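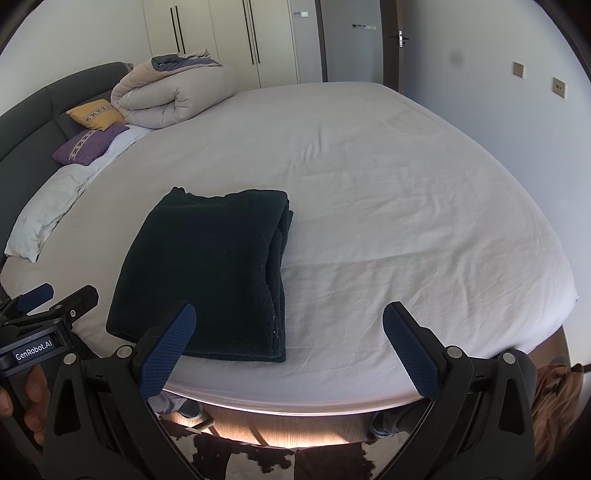 3.2 Order of layers when a bed is remade

Figure 2. A bed from the Dreslow set with its fitted sheet on and the top layers placed to one side: folded dark green blanket, rolled beige comforter, pillow and two cushions with woven bands.

The second part of the study deals with the order in which people put the layers back on a bed. The materials come from the Dreslow set, which holds 369 photographs of beds in ordinary homes, each taken at some point while the bed was being made or changed. Every household also filled in a short form listing the bedding in use and the usual order of work. The form left room for comments, and most of the wording quoted in this section is from there.

We sorted the photographs by the state of the bottom sheet and by the place where the other bedding was kept in the meantime. Three places came up often enough to be treated as groups: the floor, a chair or other nearby piece of furniture, and the bed itself. Bedding that could not be seen at all was coded as "elsewhere" and is left out of the comparison below.

Figure 2 belongs to the third group. The fitted sheet is on, and the heavier pieces are still on the mattress. The blanket is folded in a rough rectangle and the comforter is rolled into a tall bundle next to the headboard, so a large part of the sheet stays clear. We call this layout "parking." It has a practical cost. A person who parks the bedding on the mattress has to lift or shift it to reach the sheet underneath, and the forms suggest that many people smooth one half of the bed, move the pile over, and then smooth the other half. One household wrote that the pile "goes round the bed with me." Another kept everything at the head end and only ever straightened the lower part.

The sheet in Figure 2 also shows why we did not use a single score for smoothness. It is smooth over much of its surface, but there is a small cluster of short creases near the upper middle and a number of long shallow folds on the right side, which bunch a little toward the corner. These are different kinds of marks. In our coding, short creases in a group were entered as "local" and long folds running across the sheet as "drawn." Drawn folds can often be taken out by pulling at a corner. Local creases usually need a hand passed over them, and some will not go without an iron. A sheet with both kinds was entered twice, once under each heading.

Folding style was coded separately for each large item. Blankets were entered as folded flat, rolled, or heaped. The fleecy blanket in Figure 2 was entered as folded flat, even though the stack is narrower at its far end than at its near end and a second layer sticks out a little below the top one. We did not ask for square corners. The comforter in the same photograph was entered as rolled – the curled layers are plain to see – although it has also been folded over, and the first version of the coding sheet had no box for that. The box was added in October and the earlier photographs were gone through again.

Small items caused more trouble than large ones. Cushions with a mainly decorative use are listed on the forms under many names, and some households did not count them as bedding at all. We included them wherever they were on the bed. In Figure 2 there are two, one mustard yellow and one purple, each with a light band and dark motifs. The purple one lies partly under the lower edge of the yellow one, which leans against the headboard. The long white pillow lies parallel to the headboard and nearer to the viewer than either cushion. Layouts of this kind, with the small items gathered at the head of the bed, were entered as "head end" without regard to whether they touched one another.

The order given on the forms was mostly the expected one: sheet, then pillows, then comforter or blanket, then cushions. The main point of difference was the blanket. Some people spread it under the comforter for warmth, some over it as a cover, and a smaller group kept it folded across the foot of the bed and opened it only at night. A photograph of a bed that is still partly unmade cannot settle which of these will follow, and we took the order from the form alone. Where the form was blank on this point, the bed was dropped from the table of orders but kept in the counts of sheet condition and parking place.

Two limits should be noted. Households chose for themselves when to take the photograph, and a bed with its layers neatly folded may have seemed more worth sending in than one with everything in a heap – the share of flat-folded blankets is probably too high for that reason. The forms also record what people say they do. In the earlier Plullby survey, where bed making was observed as well as described, the two accounts did not always match, and we have no reason to expect better agreement here. Section 3.3 turns to the time spent on each layer.

Filed under: Home and Daily Life / Working Papers / Full Text

Viltau Papers on Household Work | Posted 4/30/20 | Contact the editors | Back to top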